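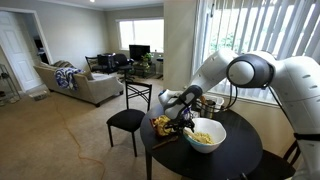

Posted by Anatole Coste, September 14, 2026 | 1419 views

Round table rocks on carpet but stands level on a hard floor

I have a round table with a heavy top, bought from Chevalier in March. In the kitchen, on tile, it stood level. I have moved it to the dining end of a carpeted room and it now rocks whenever anyone stirs or cuts near the edge. A spirit level shows the top 5 mm low on the side nearest the wall. I have turned the table through half a circle and the low side stays by the wall, so I take it the legs are equal.

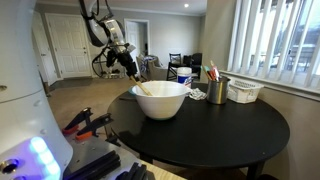
The carpet is cut pile over thick underlay, rented flat, so I can't lift or trim anything. The feet are small screw-in glides. Is it better to wind out the glides on the low side, or put something under all of them?

12 comments | Share

Müzeyyen Kocabaş

Your rotation test was the right one. If the low side stays put, the floor is at fault. Near a wall you often have the gripper strip and the edge of the underlay, and a foot standing past that edge sinks further than the others.

First move the whole table 30 cm away from the wall and measure again. If the error goes, leave it there. If it doesn't, fit wide cups under every foot. Small glides put all the load on a small patch of underlay, which keeps compressing for a week or two – any adjustment made before then will need doing again. 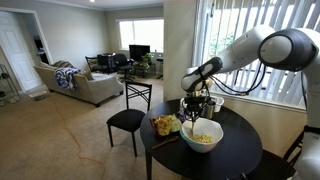 Only after that should you touch the glides. Wind them out on the low side a half turn at a time, with the usual load on the table, and check the level in two directions. Leave enough thread in the leg to hold firmly. Erent make a rigid cup 70 mm across that suits most screw-in feet. Avoid soft rubber ones on carpet, as they add bounce.

5 comments | Share

Closeck

folded card under one leg. did mine years ago, still fine 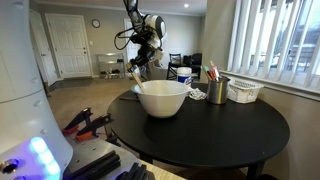
Mixing bowl and wooden spatula on a round black table

Share

Contact | Copyright Usex Community Help | Back to top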